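So Teketti is bringing its farming game Planeo to phones in September, and I've been told by three different forums that I should be excited. I'm not there yet.

I put 400 hours into the PC version. It needs a mouse. Half the menus are tiny, and the trading screen has 22 buttons on it before you've even unlocked the harbour.

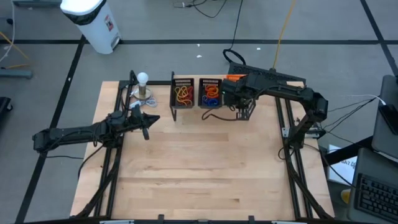

The trailer doesn't show that screen once. What it shows is a lot of sheep and a shop selling gems, which the original never had. Tsuji is doing the port, and their last one, Drarkenby, cost me £9 and then wanted another payment to skip a timer on every bridge.

Maybe they've learned. The store page says "optional purchases", but so did Drarkenby's. I'll wait for the reviews from people who have got past the first winter.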